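Kemonell Table-Setting Kit: Progress Report to Pirudia
Reporting period: October
Submitted 22/11/2019

Work in this period went into the bench review of the kit supplied by Curkix. The kit includes the arm mount, the gripper, the control software and a one-year support plan. Setup took two days, one more than we had planned, and the extra day was spent on software licenses.

We logged 513 placement attempts in October. Of these, 34 ended with an item dropped or left outside its target area, and most of those were forks and spoons. Thin handles lying flat are still the hardest items for the gripper to pick up. Plates and bowls gave little trouble. Cups were added late in the month and we do not have enough runs to report on them yet.

Curkix answered all support requests but was slow on two of them. The manual needs work. The calibration section refers to menu names that are no longer in the software, and we have sent them a marked-up copy.

Spending is within budget. The replacement finger pads ordered through Eyvindsson have been paid for and are charged to the parts line.
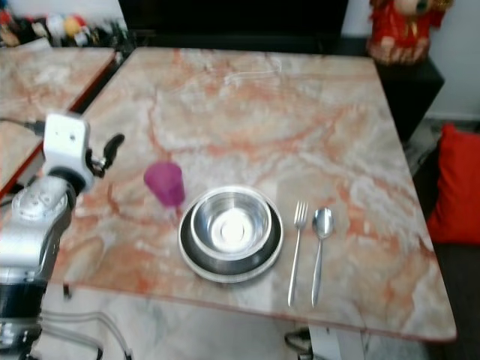
Figure 1. Single place setting with plate, bowl, cup, fork and spoon; arm at left.

Next steps: repeat the flatware runs with the new pads, complete the cup runs, and send Pirudia a recommendation on whether to buy a second kit.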